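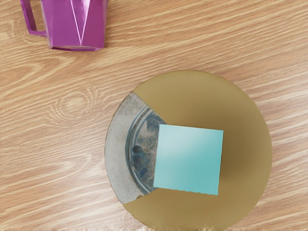
4. Setting up a reading group

This section covers creating a group, giving it a novel and handing out the first chapters. You need a teacher or librarian login. Pupil logins can join a group but cannot make one.

Before you start, check that the novel is already in your Arby catalogue. If it is not, go back to section 3 and add it by ISBN or by hand.

4.1 Create the group

1. Sign in to Arby and open Groups from the left-hand menu.

2. Select New group. Type a name of up to 15 characters. Pupils see this name on their own page, so avoid names that give away a reading level.

3. Choose the year group. The choice sets which content notes are shown to pupils later on.

4. Add pupils by ticking their names or by pasting a list from your register. Pasted names must be one to a line, surname last.

5. Select Save. The group appears under Groups with the status Waiting for book.

Note: A pupil can belong to two groups at once. If you add someone who is already in two, the name turns grey and is left out when you save.

4.2 Choose a novel

1. Open the group and select Add book.

2. Search by title or author. The sample catalogue includes Fukgate by Hina Mirani, a short novel for readers starting secondary school, and you can use it to try out the steps below.

3. Check the edition. Page numbers in the reading plan are taken from the edition you choose. The Darnance paperback of Fukgate has 96 pages. The large-print edition has more, and the two plans do not match.

4. Enter the number of printed copies you hold. If you have fewer copies than pupils, Arby offers to split the group into shifts. You can say no and share copies in the lesson.

Caution: Changing the edition after pupils have started will clear their bookmarks. Their written answers are kept.

4.3 Make the reading plan

1. Select Plan, then By chapter or By page. By chapter works better for most fiction. Use By page if the book has very long chapters or none.

2. Set the first reading date and the number of sessions. The default is 5.

3. Look through the suggested stopping points. To move one, drag the marker up or down the chapter list.

4. Add a question to each stopping point if you want one. Questions about a character's choices (why does she keep quiet, what would you have said) can be answered in writing or as a recording.

5. Select Publish. Pupils will see the first part only. Later parts open when you mark the session as done.

Note: The opening extract of Fukgate is 1,831 words long and can be read on screen without a printed copy.

4.4 If something goes wrong

The group is missing from a pupil's page. Ask the pupil to sign out and in again. If it is still missing, check that the group has a book; groups without one are hidden from pupils.

The plan will not publish. One of the stopping points is past the last page. Open Plan and look for a red marker.

Recordings do not play. Groups brought over from Toledo keep their recordings in the old format. Open Settings, then Import, and select Convert recordings. Leave the page open until the bar is full.

To close a group at the end of the year, see section 7. Groups left open are carried over to September with the same pupils.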